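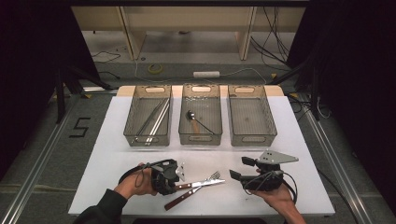

Sorting a kitchen drawer in one evening

Doing this fast, between dinner and bed. You need: open bins that fit your drawer, a tape measure, a damp cloth, a box for stuff that's leaving. That's it. No labels yet.

Step 1. Measure first

Inside of the drawer, not the front. Width, depth, height. Height is the one people skip and then the drawer won't shut. Mine is 38 cm wide and 80 mm high inside, so anything taller than that is out. Write it on your phone. Take the phone to the store.

Step 2. Empty it

All of it. Onto the counter or a towel on the floor. Don't sort while you empty, you'll stall at the first corkscrew. Wipe the drawer, crumbs go in the back corners mostly. Leave it open to dry.

Step 3. Piles

By job, not by material. I do:

stirring and serving
grabbing and turning
cutting and peeling
measuring
tape, string, batteries, all that

The last pile goes somewhere else. Hall closet, desk, wherever. Doubles go in the leaving box unless you really do use two at once. I kept two peelers, my sister Anca peels when she visits and she's left handed.

Step 4. Bins

See-through ones are worth the extra money, you can spot what's in there without lifting anything. Handle slots are good too if the bin has to come out to the stove. Straight sides, not sloped, sloped ones waste a lot of room at the bottom.

Long things go in corner to corner. Gains you a couple of inches, and it's teh only way my long spoons fit. If it still won't lie flat it belongs in a crock by the stove.

Leave one bin empty! You will find more stuff in the dishwasher.

Step 5. Stop the sliding

Bins shift every time you pull the drawer. Cut a strip of shelf liner, or a bit of poster putty under each corner. Folded cardboard down the side works for a gap, ugly but fine. I used the cardboard from March until 16th May and then bought the liner.

Step 6. Live with it a while

Don't label for two weeks or so. See what you reach for. Whatever you reach for most goes in front, right side if your right handed. Swap bins around, takes a minute.

If it's a shared kitchen, show the others where things went. I didn't, and Ferenc put the whisk back in with the knives for a month.

Cleaning

Lift the bins out, tip the crumbs, warm water and dish soap. Check the bottom of the bin before you put them in the dishwasher, some plastics warp. Dry them all the way before the tools go back.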